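This site uses cookies to remember your settings and count visits. By continuing to browse you accept our cookie policy. Accept / Manage preferences

Murkex hand-held gripper: frequently asked questions

By Rin Imai
Updated September

These are the questions that come in most often about the Murkex build. The parts list and drawings are on the downloads page. If your question is about the older trigger-only version, most of the mechanical answers still apply but the wiring ones don't.

What is Murkex?

It's a two-finger gripper you hold and squeeze yourself, with a wide-angle camera on it looking down over the fingers. You do a task with it by hand, the camera records, and the recording is later used to train a robot arm carrying the same fingers. Iolo Lloyd drew the first one and I've looked after the drawings and this page from the second version on.

Do I need a robot arm to get anything out of it?

No. Most people who have built one don't have an arm. You can record, check your recordings and share them with someone who does. We have one arm between us at the Pemdale workshop and it spends a lot of time under a dust sheet.

Can I build it at home?

Yes. You need a kitchen table, a set of hex keys, a small file, a soldering iron and a drill. The only job I'd take to a shared workshop is the hole for the main handle bolt, which wants to be square to the face. A drill press does it in a minute. If you only have a hand drill, clamp the handle between two offcuts and check with a set square before you go all the way through.

How long does it take?

A weekend if the parts are all there. Iolo can put one together in an evening. My first took most of a fortnight, nearly all of it spent waiting for screws I'd ordered in the wrong length.

What does it weigh?

The one I use is 1588 grams with the battery in. That's heavier than we'd like. You notice it in the wrist after half an hour, and the battery accounts for a good part of it. If you have small hands or a sore wrist, run the battery on a lead and keep it in a pocket or a belt bag. The lead needs to be long enough to reach from your hip to a fully stretched arm, with a bit left over.

Which fingers should I use?

The black open-frame ones with triangular cut-outs. Earlier drawings had solid fingers. They were stiff, and they were also heavy and blocked more of the camera's view. Don't mix old and new fingers on the one gripper as the pivot spacing is different.

Left and right are not the same part. Lay them on the bench as a mirrored pair before you put a screw in.

How tight should the pivot screws be?

There are four, two on each side. Do them up until the finger stops rattling, then back off a quarter turn. The finger should move under its own weight when you tip the gripper over. If it stays where you left it, it's too tight.

Check them again after your first hour of use. They settle. A drop of low-strength threadlocker is fine once you're happy with the feel, but leave it off until then or you'll be cleaning it out of the threads with a pin, as I did.

My fingers don't meet in the middle. What have I done wrong?

Usually one side has the washer on the wrong face of the pivot. Take both fingers off and compare them with the assembly drawing. If the washers are right, look at the link rods. They should match in length to within 2 mm, and closer is better. Measure between the hole centres, not end to end.

If the fingers meet at the tips but gape further down, the pads are probably on at a slight angle. Loosen them, close the gripper gently on a ruler, and tighten them while it's closed.

Do the pads have to be blue?

No. The ones on the drawing are blue and so are ours. What matters is that both pads are the same and that you don't change colour halfway through a set of recordings. If you replace one, replace both.

Keep them clean. Wipe them down with a cloth and a little dish soap, rinse, and let them dry before recording. Hand cream, flour and talc are the worst things to get on them.

How do I mount the camera?

Use the bracket on sheet four. The camera sits behind the fingers and looks along them, so that both pads and a good part of the table are in view. Don't be tempted to move it closer for a sharper look at the object. You lose the surroundings, and the software that works out where the gripper is in the room depends on them.

Some of the hardware will show at the edge of the picture. On mine the black clamp with the blue tab sits in the lower left corner. That's fine so long as it stays put from one recording to the next. If you knock it and have to reset it, start a new folder and do the calibration again.

The picture is dark and curved at the edges. Is the lens faulty?

Almost certainly not. A wide lens bends straight walls and darkens towards the border. The calibration deals with the curve. We leave the dark edge alone.

What room should I record in?

Any room you'd normally do the task in. A bedroom or kitchen with ordinary things in it works better than a blank wall, as the tracking needs detail to lock on to. Patterned curtains, a checked or wavy duvet and a dotted tablecloth are all good. Big mirrors and large bare windows are not.

Leave everything in its place between calibration and the end of the session. That includes doors, chairs and the cat if you can manage it.

Does the tablecloth matter?

It needs to stay flat. A cloth that drags with the gripper will make the object move in a way you didn't intend. We hold ours down with four clips underneath. A small pattern helps the tracking, and shadows from the gripper are nothing to worry about.

What objects should I start with?

Start with light things that have a bit of stiffness to them. Supplement bottles, small boxes and lidded tubs are good for the first session and most houses have them already. Leave glass, open drinks and anything soft-sided for later.

How should I hold a bottle that's lying on its side?

Come in with a finger on either side, line the pads up with the body of the bottle, and close until both are pressing on it. Try to have them touch at the same moment. If one pad gets there first it will roll the bottle towards the other, and the recording will teach the arm to do the same thing. Bottles with other things close by take more care at the cap end, where it's easy to push a neighbouring box without noticing.

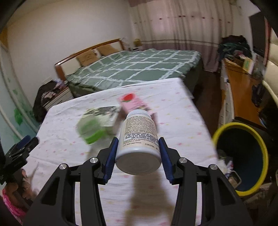
How hard should I squeeze?

Only enough to lift without slipping. People squeeze much too hard for the first day. Practise on an empty plastic bottle with the cap off; you'll see the sides go in.

The spring on the drawing suits most hands. There's a lighter one listed as an alternative, which I prefer for small boxes, though it opens more slowly.

How many recordings do I need?

It depends on the task. Our bottle set stands at 2091 recordings, made over several months by a few of us, and it's more than we needed. For a single object on a single table we had something usable from about 53, though it fell over as soon as we changed the table.

Spread them out. Move the object, turn it, change what's beside it, and do some in the evening with the lights on. Twenty from one position are not much better than five.

Should I delete the bad ones?

Delete recordings where the camera stopped, the tracking was lost or somebody else's hand came through. Keep the ones where you fumbled and recovered, but put them in their own folder so you can leave them out if you want to.

What's the Limomico board for, and can I leave it out?

It reads the opening of the fingers and stamps the time on each reading. You can leave it out and work out the opening from the video, and the first version did exactly that. It's less trouble with the board. If you do fit it, keep its cable away from the finger links. We've had two cut through there. There's a slot in the handle for a cable tie and it should be used.

The board is plugged in but I get no readings.

Try another cable first. A lot of cheap ones carry power only. After that, check that the magnet on the left finger hasn't been glued in upside down. Turning it over is a nuisance, but a hairdryer will soften the glue enough to get it out.

What is Masilela?

It's the folder layout and the small set of scripts we use for sorting recordings. You don't have to use it. If you want to swap recordings with other builders it saves everyone some renaming. The file names must not contain spaces.

Should I worry about what's in the background?

Yes, have a look before you share anything. A wide lens takes in most of a room, and labels on packets are often readable when the gripper is close. Put away letters, prescriptions, family photos and screens. If something gets through, take out the whole recording. Blurring upsets the tracking.

Can I make one for a left-handed person?

The handle is symmetrical and the trigger works from either side. The board cover is the one part that gets in the way. Mirror it before you print it and it will sit clear of the thumb.

Can I come and see one before I build?

If you can get to Pemdale, yes. There's usually one on the shelf by the drill press and you're welcome to pick it up. Send a message first so that one of us is in. Mornings are quieter, and after four the laser cutter is generally running and it's hard to hear anything.

I found a mistake in the drawings. Who do I tell?

Use the contact form and give the sheet number and version. Iolo handles the mechanical sheets and I do the rest. The hole spacing on sheet six was wrong for a while; if your copy doesn't have a revision letter in the corner, download it again before you drill.

Get build updates by email. Enter your address to subscribe to the newsletter. You can unsubscribe at any time.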